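Garkden Help Desk
Ticket: Blue layout tape, lower cross line runs out of true
Product: Tustico marking tape, blue
Opened by: Shirley Sawatzky
Assigned to: Etenesh Derese
Status: Open, waiting on customer

Shirley Sawatzky wrote:

Hello, and thank you in advance for your patience with me, I know tape is not the most exciting thing to land in your inbox! We bought the blue Tustico from you in April to mark out a grid, five lines going away from you and two going across. I love the color and it shows up beautifully on the brown. My trouble is with the nearer of the two cross lines. It seems to me to sit a bit lower on the left than on the right, and once I'd noticed it I couldn't stop noticing it. We set our cubes out by the cells, so I would dearly like the cells to be right.

I pulled the line off and laid it again this morning, which took me a good 30 minutes with the smoothing and the fussing, and I still think it leans. Is it the tape stretching, or is it me?
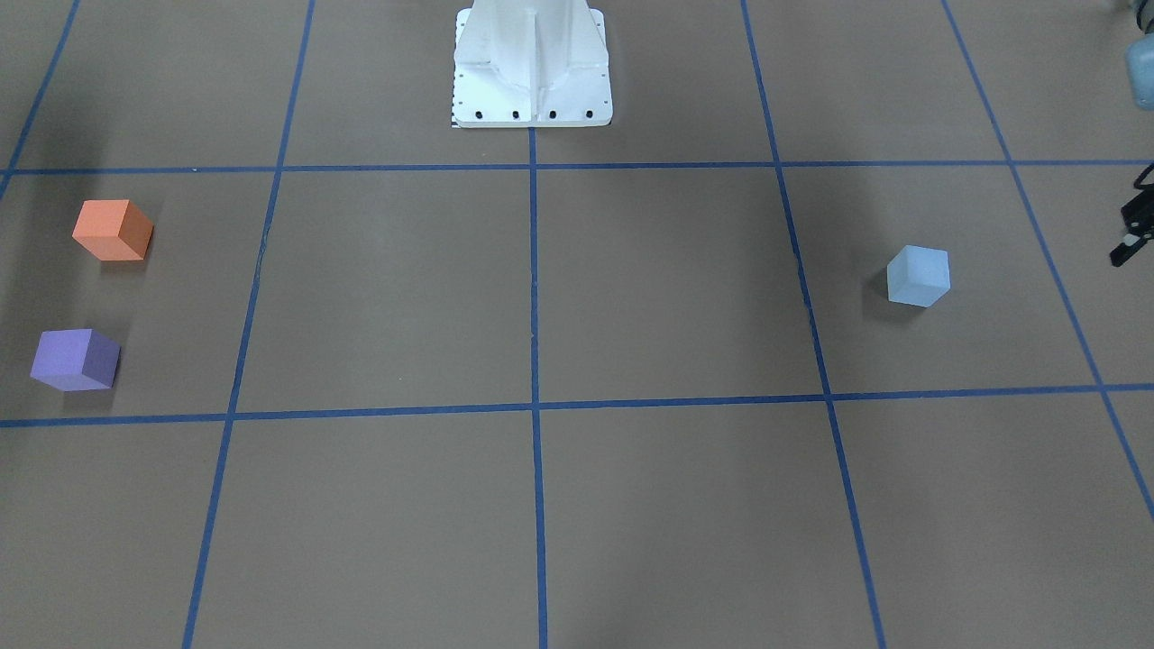 First reply, Etenesh Derese

Hi Shirley,

Please don't apologize, I like a tape question, and yours came with a picture, so you're already my favorite ticket of the day. I do see the slope you mean. It's very slight. I wouldn't call it a fault yet, as a line can look tilted when you're standing a little off to one side, and your long lines draw together toward the far end just from the angle.

Before you pull anything up again, could you try this for me?

1. Measure from the far cross line to the near one, at the left end and again at the right end. Use a steel rule if you have one.
2. Write both numbers down, even if they match.
3. Run a fingernail along the near line and tell me if any part of it lifts.
4. Tell me how you laid it: straight off the roll, or cut first and set down?

Second message, Shirley Sawatzky

Well, I did my homework. The right end came out at 400 mm on the nose. The left end I measured three times, and Dale Petrenko, who has better knees than I do, got down and measured it too, and we both make it a touch over that. So there is a lean, just less of one than I'd talked myself into. Nothing lifts anywhere.

As for how I laid it, straight off the roll, pulling as I went. Dale thinks I pull too hard. While we were at it we had a good look at the long lines, and those have little wobbles in them too, here and there along the edges. The corners where the lines cross are nice and clean, I was rather proud of those. 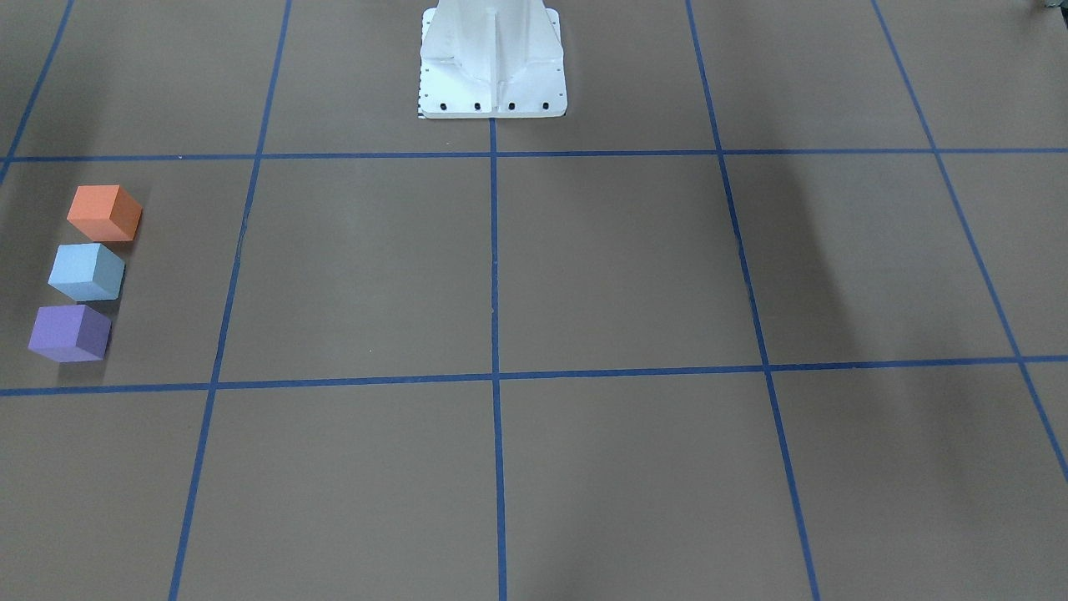

Second reply, Etenesh Derese

Thank you both, and please thank Dale's knees. I can see the small wobbles along the longer runs, and your crossings are tidy, so be proud.

My best guess is the pulling. I asked Waltraud Ammann on our tape desk and she leans the same way. Would you try the near line once more like this:

Mark both ends in pencil, measured from the far line.
Snap or draw a faint line between the marks.
Unroll a bit more tape than you need and let it rest for a minute.
Touch it down in the middle first and work out to each end, with no tension.
Press it with a soft cloth.

I'd leave the long lines alone unless the wobbles bother you. If the new line still wanders, send me the number printed inside the core of the roll and I'll mail you another, no charge.

Note added by Shirley Sawatzky

Pencil marks are on. I'll lay the line after lunch and write back with the two measurements.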